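Fri 30 June
By Byung-chul Hong

The shop behind Anderton's old feed store has 16 members, one band saw and a long bench that everybody wants. For most of the past year, a piece of that bench has belonged to Paul Erker and his gripper.

Erker repairs commercial dishwashers for a living. He wanted a robot arm at home that could clear a table, and he started with the part he thought would be easy, the hand. The first version had three fingers and could hold a tennis ball. It couldn't hold much else. In September he scrapped it and drew a new one with two flat fingers that close toward each other like a vise.

The new design is made to be carried by hand. Erker holds it, a camera on the tool looks past the fingers, and a laptop records what the camera sees while he picks things up and puts them down. Later the recordings will be used to train the arm, which is still in parts in his garage.

"I can do a job with the handle in an evening that would take me a week to program," he said. "And if I drop something, I pick it up and go again."

He set himself a limit of $300 for the hand and spent $335. The extra went to a second set of screws and a better bearing for the slide. The arm will cost more, and he hasn't added that up.

The fingers took the longest. Early ones flexed when he squeezed, so he made them thicker. Then the pads peeled at the corners. Another member, Hendetti, who builds cabinets at the next bench, told him to set the pad into the body of the finger and leave a small seam around it. Erker redrew the part that night and has stayed with it.

He practices on household things: mugs, sponges, food containers. Tinted plastic is on the list for a reason. The camera can see a finger through the wall of a container, and Erker wants plenty of recordings where that happens.

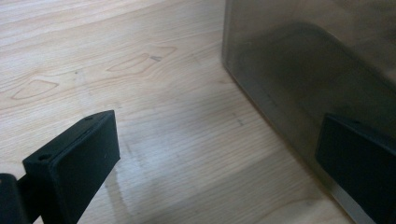
The two fingers of the hand-held gripper and a translucent container on a pale wood tabletop.

His goal is 100 good recordings for each object before he bolts the hand to the arm. Mugs are done. Containers are next, and then forks, which he has been putting off.

The shop is open to visitors on Saturday mornings. Erker is usually at the far end of the bench, near the window.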